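Home > Guides > Accessories > Pairing a Bluetooth mouse with a tablet

How to pair a Bluetooth mouse with a tablet

Posted by Liv Viklund, April 2, 2023

Most tablets sold in the last few years will accept a Bluetooth mouse without any extra software. The menus have different names from one brand to the next, but the steps are the same. I wrote these down while setting up a Rautiainen tablet with a Wullis travel mouse, and then checked them on an older Ustby.

Before you start

Charge the tablet to at least 17 percent. The Rautiainen refuses to add new devices below that and doesn't tell you why. Put a fresh battery in the mouse, or charge it if it's the rechargeable kind. If the mouse came with a small USB receiver, check the box for the word Bluetooth. Some mice only work through the receiver and will never show up in the tablet's list.

If the mouse was paired with a laptop before, turn off Bluetooth on the laptop. Otherwise the mouse may reconnect to it the moment you switch it on.

Pairing

1. Turn the mouse over and slide the power switch to On.

2. Hold the pairing button until the light blinks quickly. On the Wullis this takes up to 17 seconds. A slow blink means it is looking for the last device it knew, so keep holding.

3. On the tablet, open Settings, then Bluetooth, and switch it on.

4. Wait for the mouse to appear under Available devices. It may be listed by model number. Mine came up as WM 887.

5. Tap the name. If you're asked for a code, enter four zeros.

6. Move the mouse. A round pointer should appear on the screen. 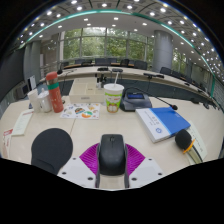
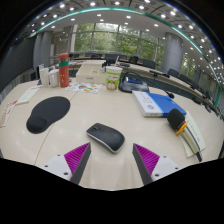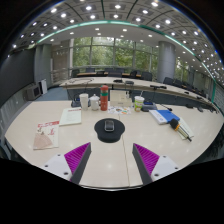
A computer mouse at the conference table.

Adjusting the pointer

Pointer speed is usually under Accessibility or under Mouse and Trackpad. The default on the Ustby was too slow for me, and I set it to 58. You can also change the pointer size there, and on some models swap the left and right buttons.

Scroll direction is a separate setting. If pages move the wrong way when you turn the wheel, look for Natural scrolling and switch it off.

If it doesn't work

The mouse isn't in the list: turn Bluetooth off and on again on the tablet, then repeat step 2. Pairing mode times out on most mice.

It pairs but the pointer jumps: try a different surface. Optical mice do poorly on glass and on glossy tabletops. Moving the tablet away from a Wi-Fi router can help too.

It drops out after a few minutes: the mouse is going to sleep. Click a button and give it a second or two. If it never comes back, remove it from the list with Forget device and pair it again.

Uthai Chaimongkol wrote in to say that the Drodthorpe 900 needs its October update before it will show a pointer at all. Look under Settings, System, Updates.

Next guide: Connecting a keyboard and a mouse at the same time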